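# Vedden hand-held gripper: gallery and kit notes

The Vedden is a hand-held gripper for recording manipulation tasks without a robot arm on site. The operator carries it, does the job with it, and the recording is later replayed or used as training data for an arm fitted with the same fingers. Petosley sells it as a complete kit or as separate parts. Pindedus handles loans and repairs.

This page covers the hand unit at work. Bench shots, cable drawings and the arm-side adapter are on their own pages.

## What the kit contains

- Hand unit, gray housing, with two finger assemblies fitted
- One spare pair of finger pads with surrounds
- Wide-angle camera, preset to the body and locked
- Printed marker sheets for the work area
- Charger, data cable, hex key
- Hard case with cut foam

The head strap and its camera are a separate order line. They fit any hand unit and record on the same clock.

## Working figures

| Item | Value |
|---|---|
| Camera rate | 60 frames per second |
| Weight of hand unit, battery fitted | 1,346 g |
| Maximum finger opening | 189 mm |
| Pad screws per finger | 4 |

The weight was taken on a kitchen scale with the standard battery and no cable. The large battery moves the balance point back toward the wrist, and most operators go back to the standard one after a shift with it.

## Pads

The pads are black rubber with fine ridges on the gripping face, and each sits inside a rounded surround. The ridges hold well on small metal parts with an uneven surface. On flat, polished stock the smooth pads are better and can be ordered under the same part number with the suffix S.

Pads wear first at the tips. Change them as a pair. After a change, close the fingers fully and check that the inner faces meet evenly along their length; a gap on one side usually means a screw was tightened before the pad was seated. Run the zero routine before the next recording or the logged opening will be off.

## Camera view

The lens is wide enough to keep the fingers, the part and a large share of the room in one picture. The round image with dark corners is normal for this lens and should be left alone. Cropping before calibration removes the area the software uses to fit the distortion.

Exposure is automatic by default. Under overhead tube lights, the housing and any shiny part can pull it down, leaving the pads dark. Fix the exposure manually for small reflective parts, and set it with the part already in the fingers.

Faces that enter the view are masked during export. The mask is applied to the exported copy only, so raw files should be stored accordingly.

## Markers

Marker sheets are printed with a heavy black border and should be mounted flat on something stiff. A tilt toward the operator is fine. Avoid glossy laminate. Once a session has started, a marker that gets bumped means a new session; the software will accept the shifted position, and the error only shows up in replay.

## Known limits

Firmware before the May release drops the finger reading if the cable is pulled during a save. Update first. The slider in the Jaidee viewer shows finger opening in percent, while the log file stores millimeters, so the two will not match by eye.

The fingers have no force sensor. Crushing a soft part leaves no trace in the log apart from a smaller opening than expected.

## Loans and orders

Loan units go out with ridged pads unless the request says otherwise. State the smallest and largest part you intend to pick up, and whether you already have marker stands. Questions about pads or calibration go to Tiago Antunes at Petosley; returns go straight to Pindedus in the original case.

## Gallery

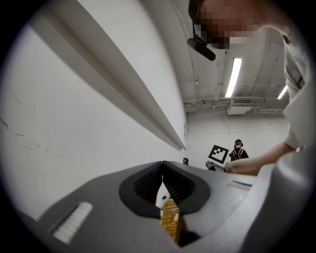 Hand unit with a gold-colored mesh-like part at the ridged pads. Marker at the back of the room, head-mounted device on the person at right.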